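Progress report to the Votavo small grants program
Project: Plelel play and learning materials, workshop in Skulness
Period covered: spring, until the end of July

In this period we worked mainly on the block sets and on the work surfaces. The workshop moved into its second room in April, and this cost us more time than was written in the plan. We lost two weeks when the electricity was not yet connected. After that the work went on normally, and most of the delay is now recovered.

Of the 2,000 blocks in the agreement, 581 are finished and packed for Ayele. The colors are the ones approved in the spring. One batch of 40 was put aside because the paint was too thin at the corners, and we will paint it again in August. We did not charge the extra paint to the grant.

The second item in the plan was a good flat surface for laying out the blocks. The old tabletop had bent over the winter and small pieces did not stand well on it. We changed to a solid maple board, glued from long strips, and we keep it flat on the blue perforated table with bolts. The pale wood is also helpful for the eyes, as the colors are easy to tell from each other on it.
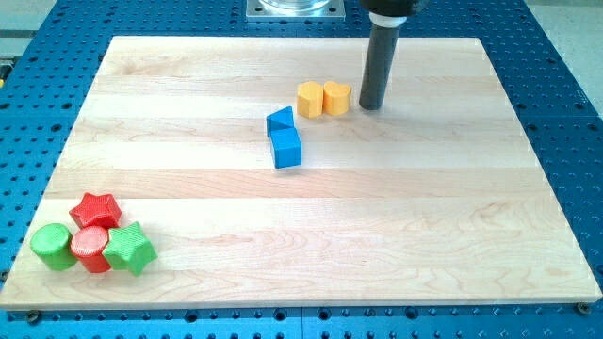

The maple board on the blue worktable, with eight blocks laid out in three groups.

The board will get one more coat of oil before the autumn. We ask you to note that the price of maple was higher than in our budget — the difference was covered from the line for transport, where we had money left. The receipts are in the annex.

Two points are still open. The printed guide for teachers is translated, but the layout is not ready and we expect it in September. The storage boxes have been ordered, and the supplier has not yet confirmed the day of delivery. If they come late, we will send the first sets to Ayele in simple cardboard and exchange the boxes afterwards.

For the next period we plan to finish the remaining blocks and to deliver the guide. We do not ask for any change in the total amount of the grant.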